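April, sim bench, 4:40 pm

Third batch of generated kitchen episodes came back from the Jivemia run. The request was 2,000. After the success filter we have 1,319, and I don't trust the filter. It checks final object pose and nothing else, so an arm that shoves a tomato across the board scores the same as one that picks it up properly.

Went through 34 by eye before I got tired of it. Notes so far: the two-arm episodes look better than I expected as stills and worse as motion. The left arm dithers near its target in a lot of them. Heiskanen's planner does that too, and I'd bet the policy learns the dithering before it learns the grasp.

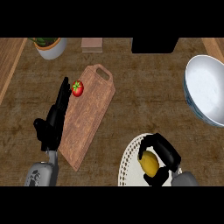
Two-arm kitchen task, simulated. Left fingers closed beside the tomato, right gripper holding the lemon over the plate.

Fingers pressed together that near to the tomato is what I want to see flagged. Could be an approach, could be a miss, and the log just says "reach" for both. Need the gripper command next to the pose in the viewer or we are guessing.

Black bands top and bottom are eating the far objects and part of the plate. Is the padding going into training as is? Sadus config says crop, the loader says otherwise. Check before anyone starts a run.

Table textures vary, fine. I still haven't seen evidence that it buys us anything on the real bench. The Starosau numbers people keep bringing up were from 30 trials on one fruit.

To do: rerun filter with a contact check, pull the rejects and look at why, fix the "reach" label. No more batches until that's done.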